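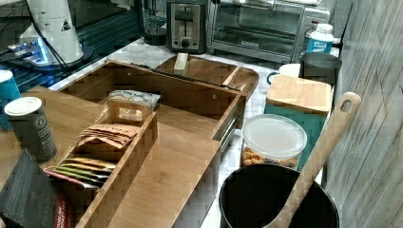

Skenix Guest House, Demchenko Street
Breakfast Counter and Tea Station: Monthly Safety Check, with Comments
Checked by: Gonzalo Bermúdez
Date: 10/02/2020

Dear all, the same list as last month with my comments written in under each point. I know I go on a bit, but I'd rather you had the whole story than a row of ticks. OK means leave it alone, WATCH means keep an eye on it, and FIX means please do it before the next guests check in.

ELECTRICAL

1. Toaster, cord and plug
OK. I ran the whole cord through my fingers and found no nicks, and the plug sits snugly in the outlet. The knob turns freely and the lever comes back up the way it should.

2. Toaster, crumbs
FIX. Oh my, the crumbs! I unplugged it, let it cool and turned it over above the sink, and I think we had half a loaf in there. Please do this every week, and never go in with a knife or a fork, even for a stubborn bagel.

3. Toaster oven, door and rack
OK. The door closes all the way and the glass has no chips or cracks that I could find. The rack slides without catching. Somebody has been looking after that glass and I am grateful to whoever it was.

4. Toaster oven, space around it
WATCH. It wants 5 inches clear on each side when it's running, and on the side nearest the toaster it doesn't always get them. Things creep together when we wipe down in a hurry. Slide them apart again before you switch on, and please don't lay a dish towel on top "just for a second" (I have done it myself, so this is not a scolding).

5. Two heating appliances on one outlet
WATCH. The toaster and the toaster oven should not be heating on the same outlet together. On a busy morning it is very tempting. The second outlet along the wall works fine, I tested it.

6. Outlet test button
OK. Pressed, clicked off, reset.

HOT DRINKS

7. Glass carafe
OK. Checked in good light for hairline cracks, especially where the handle joins, and there were none. It goes on its base and stays there when it isn't in somebody's hand. If you ever hear it tick or see a line in the glass, retire it, and don't try to get one more morning out of it.

8. Cups
WATCH. I found 2 with rough spots on the rim and took them out. The teal one with the white rim is fine and can stay, which will please those of you who fight over it.

TEA ORGANIZER AND DRY GOODS

9. Bamboo organizer, edges and corners
OK. I went over it with a dry cloth, which is the best splinter finder I know, and nothing caught. The long compartment at the back and the tray in front are both sound.

10. Metal slide on the right side of the organizer
WATCH. It's the kind of thing little fingers find. Please keep that side turned away from where families stand, and wipe along the slide with a dry cloth so that sugar doesn't build up in it.

11. Small slatted caddy
OK. The handle slot is smooth and the slats are tight. I do love that it lifts out, because you can carry all the packets over to a table in one trip. Empty it and shake it out over the sink when you restock.

12. Tea sachets and packets
OK. The brown paper sachets and the thin striped packets are standing on edge in their rows, so you can flip through them like file cards. Dates checked. Anything torn goes in the trash, even if it still smells lovely. Please don't pack them tighter than they are now or guests will rip one pulling out its neighbor.

13. Pouch in the rear compartment
WATCH. The white and blue pouch needs to be folded over and clipped after every use. Write the opening date on the back in marker, somewhere it won't rub off.

14. Canister
OK. The white lid seals well. I turned the canister upside down over the sink to be sure, which took some courage.

TRAY AND COUNTER

15. Wooden serving tray
OK. The raised sides are firm all the way around the rounded corners. Hand wash only, please, and dry it standing up.

16. Small wooden block on the tray
FIX. It needs to come off before anybody carries the tray, or it'll end up on somebody's foot. The drawer under the counter would be a fine home for it.

17. Counter surface
OK. Cleaned with the Vumstead spray and rinsed afterward. Keep the bottle under the sink and away from the tea.

Two fixes in all, neither one a big job. If you do either before I get to it, put your initials next to the number on the paper copy inside the pantry door.

Gonzalo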